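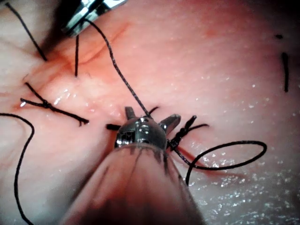

The best night of live music I had all year happened at five in the afternoon, in a room with the blinds half open, and I was home in time to feed the dog. I've been trying to talk my friends into early shows ever since, and I get the same look every time, like I've suggested dinner at a gas station. So let me make the case properly.

The room is the back half of Clukthorpe, which is a restaurant most of the week and a listening room when the owners feel like it. In August they started putting on an early set, doors at 4:30, music at 5, done by 6:30. The first one I went to was the Pliritz quartet (tenor, piano, bass, drums, no singer, very little talking), and I only went because a friend had a spare ticket and I had nothing to do until dinner. I figured I'd sit there feeling like I was at a matinee with my grandmother. I did not feel like that. I heard the bass! I've been going to hear jazz for most of my adult life and I'm not sure I'd ever heard every note of a bass solo in a club before, start to finish, without somebody ordering nachos over the top of it.

People are different at five. They come in sober, or close to it, and they've come for the band. The ten o'clock crowd at most clubs I know is half people who came for the band and half people who came because it was ten o'clock and this place was open. I have nothing against that second group. I've been in it plenty of times. But they talk through the ballads, and once one table talks through a ballad the next table has to talk louder, and then you've got a piano player trying to do something delicate with "My Foolish Heart" against a conversation about somebody's kitchen remodel.

The usual comeback is that jazz belongs to the night. It's supposed to be late and dim and a bit disreputable, and if you put it on at the hour when people are picking up dry cleaning you've killed it. I get the romance of that, I really do. I own the records with the moody covers. But musicians have been playing Sunday brunches and afternoon jam sessions for as long as there have been clubs, and plenty of the live recordings people swoon over were made in the daytime in front of folks who had somewhere to be later. A twelve-bar blues has no idea what time it is.

I also think the late-night thing is a little bit of a young person's tax. When I was 24 I could stay for the second set, catch a slice on the way home at two and be at my desk by nine, looking terrible but present. Now a show with a 10:30 start means I'm checking my phone by the third tune and doing sleep math. I've left good sets early. I walked out on a trumpet player I adore, right in the middle of the second set, because I had a dentist appointment at eight. That's a dumb way to treat somebody's art, and I know I'm not the only person who does it, because I met half the room at the coat check.

And then there are the teenagers. At the Senddale, which is the big old theater downtown and seats 900, they let kids in for everything, but the tickets cost what you'd expect and the stage is a long way off. The clubs are where you can see a drummer's hands, and the clubs mostly won't have you under 21 after nine. An early set gets around that. At Clukthorpe there was a boy at the next table, maybe 15, sitting bolt upright with his father, and every time the drummer went to brushes he leaned forward so far I thought he'd end up in my salad. Where else was he going to get that? A video doesn't do it. You need to be close enough to hear the guy breathe.

I asked the bartender whether the early shows make money, and I got a shrug. They sell less booze and more food. The tips are smaller but there are no fights over the check, and the staff like getting out at a human hour. I can believe the math is tight. If you're going to go to these things, and you should, buy the dinner. Get dessert. A cover charge and one seltzer isn't going to keep anybody's lights on, and I say that as a man who nursed one seltzer through most of his thirties.

What about the players? I'd assumed they'd hate it. I got talking to Myroslav Mykhailiuk, who plays guitar with the Boiko trio and does both kinds of gig, and he told me he'd been grumpy about it for exactly one show. "My hands are awake," he said. "At one in the morning I am playing what my hands remember." He still likes a late room on the right night, he said, when it's mostly other musicians hanging around and somebody calls a tune no one's played in years. Fair enough. I'm not asking anyone to shut those down. I'd be sad if they went away, even if I'd be asleep.

My complaint is with the clubs that have a decent stage and a paid-for piano and leave it all dark until nine. You've got a whole city of people getting off work with a couple of hours to fill, and what they get offered is happy hour wings. Put a trio on! Start small, one evening a week, and give it longer than a month before you decide it doesn't work, because people like me need three or four reminders before we get off the couch.

I've been back to Clukthorpe 11 times now. The Boiko trio played the last one, and they closed with a slow waltz I didn't know and forgot to ask about. The sun was coming in sideways across the bar by then. If anybody who was there caught the name of it, please write and tell me, because I've been humming the bridge for a week and I know I've got the end of it wrong.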